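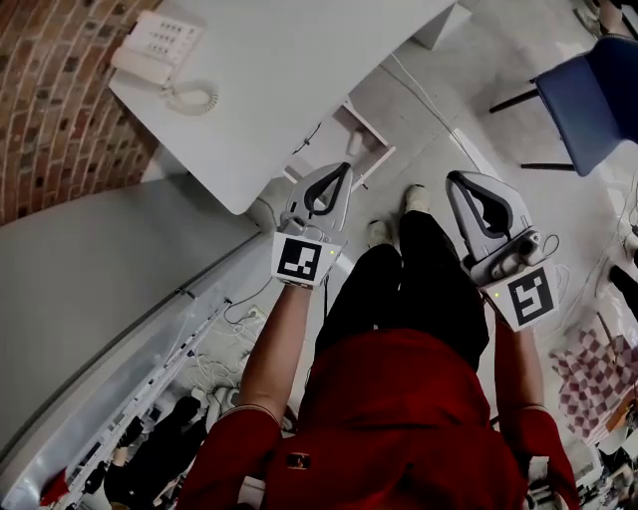
One early reader of the test notes, at Zovwood, asked why anybody would publish a gripper comparison in which the publisher's own product comes second. Risus thinks that is a fair thing to ask, and the answer is that the other way of doing it has filled the trade press with numbers few buyers believe.

ZOVWOOD, Sep 9, 2019 - Risus, a maker of hand-held grippers for recording manual tasks, today released the results of a side-by-side trial of three gripper designs. The trial covered 3,533 recorded attempts at ordinary desk and shelf jobs. Risus entered its own current model, the Grinico two-hand set, and an older Risus design that is no longer sold. All three were used in pairs, one in each hand, by the same group of operators working from the same task list.

The short version: Grinico did better on small, thin objects. The current Risus model did better on soft ones. The older Risus design did worse than either at almost everything, and the company would like customers who still use it to know that.

The longer version needs more care. Risus has read many claims over the past few years that one finger shape or another will "solve" grasping, and it has made one or two of those claims itself. The trial gives little support to any of them. Finger shape mattered less than how well the tracking software could follow the hand. A large share of the recordings thrown out were lost to tracking trouble, with no dropped object involved. Operators turned their wrists, the marker on the handle went out of the camera's view, and the position data for those seconds was useless.

Of the 3,533 attempts, 380 were thrown out before scoring. Risus is publishing the thrown-out attempts along with the rest. Leaving them out would have made all three designs look better, and it would have hidden the one problem a buyer is most likely to run into in the first week.

Cables were the other problem. Operators complained about them more than about weight, trigger feel or finger pads. Wires snagged on desk corners and chair backs, and operators began to plan their reach around them. A person who is thinking about a wire is not moving the way that person normally moves, and recordings of that kind are a poor guide for an arm that will later be asked to do the same job. Risus does not have a wireless model to announce today. It has looked at two and was not satisfied with the delay on either one.

The company also wants to be plain about what the trial does not show. It does not show how well a robot arm will perform after learning from these recordings. That work is under way on a controller called Ngau, and so far only 201 of the recorded tasks have been replayed on an arm. Around 3 in every 10 replays needed a person to step in. Risus does not consider this a good result, and it does not yet know how much of the trouble comes from the grippers, how much from the controller and how much from the tasks themselves. Until it does, it will not be putting a success rate on the box.

Nor was the trial independent. Risus chose the tasks, paid the operators and scored the attempts. The scorers were not told which gripper had been used, but anyone who has handled these tools for a day can often guess from the way an object moves. Grinico was sent the full results before release and disagreed with the scoring of the soft-object tasks. Its comments are printed unedited at the back of the report, and Risus thinks at least one of its points is right.

Buyers comparing grippers are encouraged to ask any supplier, including this one, how many attempts were thrown out, who threw them out, and whether the operators had used the device before. A demonstration video answers none of those questions. Neither does a single score.

The full report, the task list and all recordings, thrown-out attempts included, can be requested from Risus at no charge. A second round is planned, with a revised handle that places the marker at a different angle. Results will be released whether or not the revised handle helps.

About Risus
Risus designs and builds hand-held grippers and related recording equipment. The company is based in Zovwood.

Media and technical questions: Risus press desk, Zovwood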